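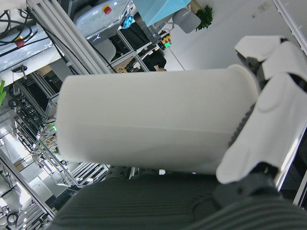
Wutholm tall paper cup, off-white

Product code 1442. Sold by the sleeve or the case.

A plain single-wall cup for tea, filter coffee, soup samples and cold drinks. It comes largely unprinted, so it can be stamped or labelled at the counter. We have supplied this line to cafés, school kitchens and village halls through Ateo since the old waxed cup was withdrawn in February.

Pack sizes
Sleeve: 23 cups
Full case: 2000 cups, packed flat-bottomed in inner bags
Part cases are not available on this line.

Use and storage
Keep cases off the floor and away from steam. Once a sleeve has been opened, fold the end over and use those cups first. Cups left open on top of a coffee machine go soft at the rim and the lids will not seat.

Fill to a finger's width below the rim if a lid is going on. For drinks straight off the boil we suggest a card sleeve, code 1515, or the double-wall Zirosel cup. Not for microwaves or ovens.

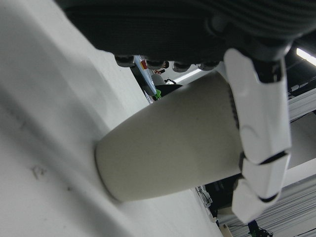
Tall cup, off-white

Lids
The Hyun flat lid and the Hyun sip lid both fit. Lids from the older waxed range are slightly too small and should not be forced on. Lids are ordered separately and come in black or white.

Disposal
The cup has a thin lining and should go in a paper cup collection where there is one. It should not be put in with mixed paper. Ask your waste contractor before ordering bins, as rules differ between councils.

Ordering
Orders placed before noon leave the warehouse the next working day. Samples are free to trade customers, two cups per request. For printed cups, send artwork to Tumaini Kashindye in the trade office and allow four weeks from approval of the proof.

Prices and codes checked June 22, 2019.

Contact the trade office | © Wutholm Catering Supplies | Back to top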